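Orilum grasping study: frequently asked questions

Last updated February 2023

What is Orilum?

Orilum is a method for teaching a robot hand to pick up things it has not handled before. It was developed at the Kusel lab with support from Eduvier. The method takes recordings of a person guiding the arm through a grasp and learns a policy from them. The policy then picks the hand pose, the closing speed and the amount of force on its own.

Why use a hand with fingers when a two-jaw gripper is cheaper?

A two-jaw gripper is fine for boxes and blocks. We were interested in soft and uneven items, where the contact points matter more. A hand can spread the load over several fingers and keep the thumb on the other side. It is also harder to control, and that is the problem the method tries to address.

What kinds of objects are on the table?

Household items of mixed shape and stiffness. We put soft toys next to cookie boxes, rope and small metal pitchers so that the policy has to deal with clutter as well as with the target. The layout is changed between trials – we do not use fixed positions.
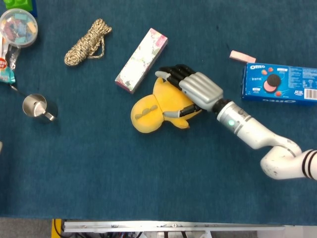 How many demonstrations does a new object need?

We used 15 per object in the main study. With 10 the policy still learned the approach but often closed the fingers too early. Going above 15 helped only with very flat items, and the gain was small.

How is a grasp scored?

The hand has to lift the object clear of the surface and hold it for 4 seconds. A slip during that time is a failure, even if the object stays partly in the hand. Knocking over a neighboring object is logged separately and does not change the score.

How long does training take?

About 48 hours on a single workstation for the full object set. Adding one object to a trained policy is much shorter, as only the last layers are updated.

Does the method use touch sensing?

The published version does not. It works from camera images and the joint positions of the hand. Force is estimated from motor current, which is noisy at low loads. We think this explains most of the failures on light, soft objects, where the fingers either squeeze too hard or stop short.

How does this relate to the Agbayani benchmark?

We follow the Agbayani rules for object placement and for the number of retries, which is zero. Our object set is different, so the scores should not be compared directly. A run on the standard set is planned for September.

Can I get the code and the recordings?

The training code is available on request for research use. The recordings will follow once the labels have been checked – a few of the early ones have the wrong object name.

Related pages

Orilum: method overview
Setting up the arm and hand
Object list and placement rules
Known failure cases
Kusel lab publications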